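Plovgate Picnic Table
Fixed outdoor table with attached benches for parks, playgrounds and sports grounds

Home > Park furniture > Tables and seating > Plovgate Picnic Table

Overview

The Plovgate is a one-piece picnic table for public sites. The top and both benches are carried on a single galvanised steel frame, and the whole unit is fixed to a concrete base or to paving. It is made for places where a table stays out all year and gets used by people who did not bring a cloth.

The standard table seats six adults. Two of the benches can be ordered short on one side, leaving a space where a wheelchair user or a pushchair can come up to the table with the rest of the group. Please say which side when you order. The frame is drilled to suit and cannot be swapped over later.

Key details

Table length: 2,028 mm
Table top width: 646 mm
Weight, standard version: 150 kg
Frame: galvanised steel, powder coated
Top and seats: slatted hardwood or recycled plastic
Fixing: bolt-down or below ground
Supplied: frame, top and benches in separate packs
Guarantee: 2 years on moving and fixed parts, excluding finish

Choosing the slats

Hardwood slats are supplied untreated and turn silver-grey over the first couple of winters. They can be oiled if you want to keep the colour, but they do not have to be. Small surface cracks along the grain are normal and do not affect the strength of the board.

Recycled plastic slats come in brown, dark green or charcoal. They need no oiling and will not splinter. They are heavier than the timber ones and they move more in hot weather, so the screw holes are slotted. Leave the gaps between slats as shown on the fitting sheet, even if they look wide on a cold morning.

Both types are sold as single spares. Order by the code stamped on the underside of the frame, as the older pattern of the table used a slightly narrower board.

Where to put it

A level spot with firm ground on all sides is best. Allow enough room behind each bench for someone to step back over it, and more if the table stands next to a path or a ball court. On playground sites, keep the table outside the fall zone of any swing or climbing unit. Your playground inspector will be able to tell you how far that is for the equipment you have.

On grass, the ground under the benches wears bare quickly. Most sites put down paving or rubber mats that reach past the benches at each side. If the table is for wheelchair users, the hard surface also needs to run back to the nearest path without a step.

Shade is worth thinking about before the base is poured. Tables under lime trees get sticky in summer, and those under oaks collect acorns in the slat gaps.

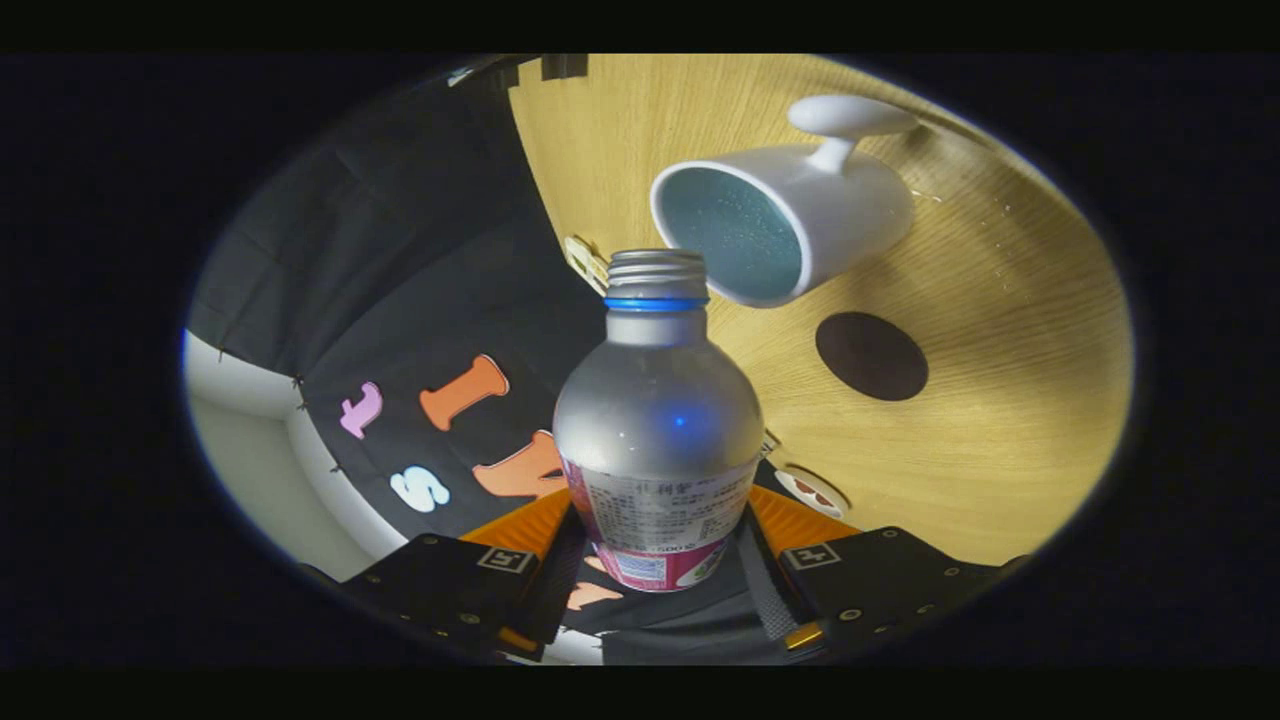
Aluminium bottle with screw cap and a blue ring below the cap.

Fixing

Bolt-down fixing is used on existing concrete or on slabs bedded on concrete. Four foot plates are welded to the frame, each with two holes. Anchors are not included, as the right type depends on what is underneath. Do not bolt to slabs laid on sand.

Below-ground fixing uses longer legs set into four pads of concrete. The legs have a line marked on them, and this line should finish level with the surface. Brace the frame and leave the concrete to harden fully before fitting the benches. In cold weather allow longer — we would not set tables in a hard frost at all.

Two people can fit the slats with ordinary tools. The frame itself needs more hands or a small lifting machine. Security screws are used on all the slats and the driver bit is taped inside the lid of the screw box. Please keep it. We are asked for more replacement bits than anything else.

Care

Wash with warm water and mild detergent. A stiff brush is fine on timber and plastic, but use a cloth on the coated frame. Pressure washers raise the grain on hardwood and should be kept well back from it.

Check the foot bolts and the slat screws in spring and again in November. Chips in the coating should be cleaned and touched up with the small tin supplied. The galvanising underneath gives protection in the meantime, so a chip is not urgent.

Disposable barbecues will mark both types of slat and can melt the plastic ones. A steel hotplate is available as an extra and fits in place of the centre boards at one end. It cannot be fitted at the wheelchair end.

Extras

Steel hotplate
Engraved board (one line, supplied in place of a standard slat)
Games board inlay for chess or draughts
Spare slats, timber or plastic
Touch-up tin in frame colour

Delivery

Tables are made to order at our Preterport works and sent out on a pallet. Delivery is to the kerb on a vehicle with a tail lift. If the site is down a narrow lane or behind a height barrier, tell us beforehand and we will book a smaller lorry. The driver cannot take the pallet across grass.

Colours other than black and green for the frame take longer. Orders for a whole park are usually sent together unless you ask for them to be split.

Questions about bases, spares or wheelchair layouts can be sent to Heino Lapiņa in the park furniture office. A sketch of the site with the paths marked is helpful — it does not need to be to scale.

See also: Fison litter bin, Plovgate bench with back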